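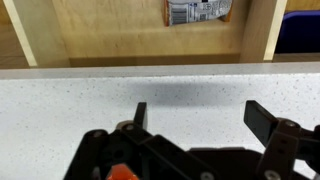

Kalkflecken auf heller Arbeitsplatte, was hilft wirklich?

Wir wohnen seit Januar in Punow und haben dort sehr hartes Wasser. Nach jedem Abwasch bleiben matte Ränder zurück, vor allem rund um die Spüle. Die Platte ist so hell wie die auf dem Foto, auf den ersten Blick sieht man also wenig, aber bei Licht von der Seite fällt jeder Rand auf. Hersteller ist Faletti, eine Pflegeanleitung war nicht dabei. Essigreiniger habe ich schon probiert, danach war die Stelle stumpf. Kann man das noch retten? Und womit putzt ihr?

gefragt im August 2009, 700 Aufrufe, 3 Antworten

Antwort 1

Zitronensäure, fertig. Mache ich immer so.

Antwort 2

Bitte erst klären, aus welchem Material die Platte ist. Bei Kalkstein oder Marmor greift jede Säure die Oberfläche an, auch Zitrone. Die stumpfe Stelle ist dann verätzt und muss neu poliert werden. 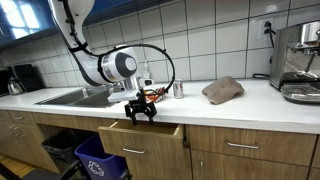

Bei Schichtstoff ist es harmloser. Da nehme ich 8 Gramm Zitronensäure auf einen halben Liter kaltes Wasser, feuchte ein Tuch damit an und lasse es 3 Minuten liegen. Danach gründlich mit klarem Wasser nachwischen und trockenreiben. An den Fugen aufpassen -- Silikon und Zementfuge vertragen das auf Dauer nicht. Vorher an einer verdeckten Ecke testen.
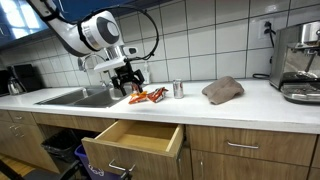 Gegen neue Ränder hilft nur Abtrocknen. Ein Mikrofasertuch neben der Spüle reicht, das von Leltik ist ganz gut und geht bei 60 Grad in die Wäsche.

Antwort 3

Wir hatten das gleiche Problem und haben uns eine Enthärtungsanlage von Halliday einbauen lassen. War teuer, aber die Ränder sind deutlich weniger geworden. Als Mieter müsst ihr vorher den Vermieter fragen. Zur stumpfen Stelle kann ich nichts sagen.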